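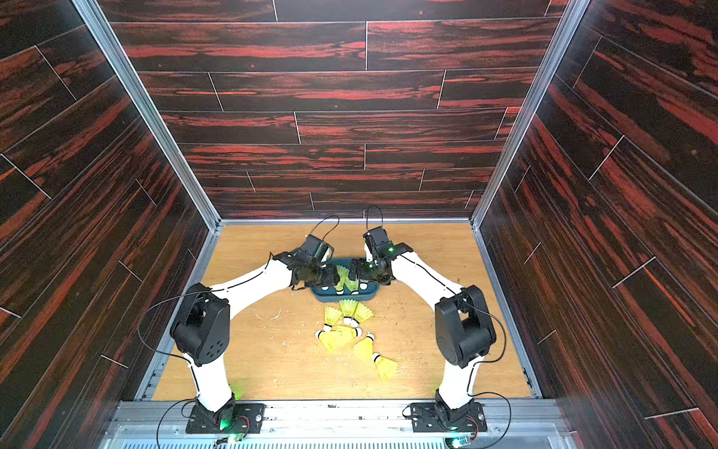

Tùng says yellow is for people who can't be bothered to look for a white one against a white ceiling, and he'd know, he lost the last tube in the rafters at Hamdy. Feather or nylon, he goes on, pick one and stop mixing. Fine. Pick one. I have been picking one all winter.

2021-02-06. Cold, gray, up too late. Writing fast, supper's on.

Big sort-out of the badminton stuff today. Should of done it after Christmas. The whole bag upside down on the bed — two rackets, grip tape gone sticky, one sock (not mine??), receipts from Brellisel, a key I don't recognize. And bits of feather in everything. In the seams, in the shoes, in my tea at one point. White fluff all over the floor by lunch. Vacuumed, turned around, more of it. I swear they breed.

Shuttlecocks go in a tray from now on. That's the rule. A tray you can see into, not the bottom of the bag where they get stepped on and come out looking like run over umbrellas. Used ones in the tray, new ones stay in the tube till somebody deserves them. Igor laughed at this on the phone. Igor keeps his in a boot.

Did the sorting by hand, one by one. Spin it, look at the skirt, squeeze the cork. Soft cork goes. Bent but not broken, practice. Two feathers gone, out — or maybe the cat, not ours, the one next door. Tried steaming a couple of them over the kettle like Tùng showed me. One came up lovely. The other one I held too close and it sort of gave up. Burnt my thumb a bit too.

Must not buy more. Wrote that down and then looked at the Jasham site for half an hour anyway. They've got a big box, 80 dollars before shipping. Who needs that. Me, apparantly, at eleven in the morning in a bathrobe. Closed the tab. Opened it again. Closed it.

Rackets: the blue one needs strings, the other has a chip in the frame I keep pretending is paint. Rubbed it with my thumbnail. Not paint. Ask Igor if his guy still does strings and if he's still slow.

Then Mom called so everything stayed on the bed till four. She wants the folding table back. Told her next week — have to clear it first, it's got the Cletivero boxes on it and all the mail. Another day's job.

Put the bag back together after. Much lighter. Shoes in the side pocket, towel rolled, tape in a sandwich bag so it can't stick to anything else. Felt very pleased with myself and then found three more shuttles under the bed, flat as anything. Left them. Well, kicked them out with the broom and then left them in the hall. They can go in the tray tomorow.

Court's at 5 if Tùng gets the booking. He says he will. He said that last time. Need to text him re the key, could be his.

Soup's boiling over, have to go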